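Preguntas frecuentes sobre el cuidado de nuestra célula de dos brazos

Actualizado el 7 de noviembre de 2020

Me llegan siempre las mismas dudas sobre la Naris, la célula de dos brazos y dos manos que tenemos en el taller de Skurnetska, así que las contesto aquí y luego voy añadiendo.

¿Cada cuánto la revisas?
Cada 100 horas le doy un repaso rápido: tornillos de los antebrazos, juego en las muñecas y cables. A las 600 toca la revisión larga, que me come la mañana entera (y a veces la tarde, si me pongo a limpiar de más).

¿Se puede limpiar con alcohol?
Las carcasas sí, con un paño apenas humedecido. Las yemas de los dedos no, por favor. Yo lo hice en junio y se me quedaron resbaladizas, tuve que cambiarlas todas. Ahora uso agua con una gota de jabón y las dejo secar al aire.

¿Hay que recalibrar después de cambiar una yema?
Sí, aunque sea una sola. La rutina de Flistness dura 5 minutos y se lanza desde el menú de mantenimiento. Ojo con el error 252: a mí casi siempre me sale por un conector de la muñeca mal asentado. Apago, lo saco, lo vuelvo a meter y arranco otra vez.

¿Cómo ajustas la fuerza de los pulgares?
Con cosas blandas – bolsas infladas, sobre todo. Empiezo con el límite al mínimo, acerco los dos pulgares a la parte de arriba y voy subiendo poquito a poco.

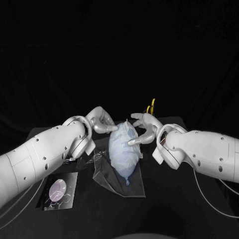

Si un lado aprieta más que el otro, bajo el que se pasa y repito desde el principio. No compenséis subiendo el flojo, que luego os encontráis con las dos manos demasiado fuertes y a ver quién se acuerda de los valores buenos. Yo los apunto en un cuaderno, a lápiz, como toda la vida.

¿Y los cables?
Con holgura en la muñeca, siempre. Muevo cada brazo despacio por todo su recorrido y miro si algo tira o roza. Si hay una marca en la funda, cambio el cable ese mismo día.

¿Dónde pides los recambios?
En Papadopoulos. Pedid yemas de sobra – tardan en llegar y se gastan antes de lo que uno cree. Para las juntas de la muñeca, mandadles el número de serie del brazo, que hay dos medidas y por fuera son iguales.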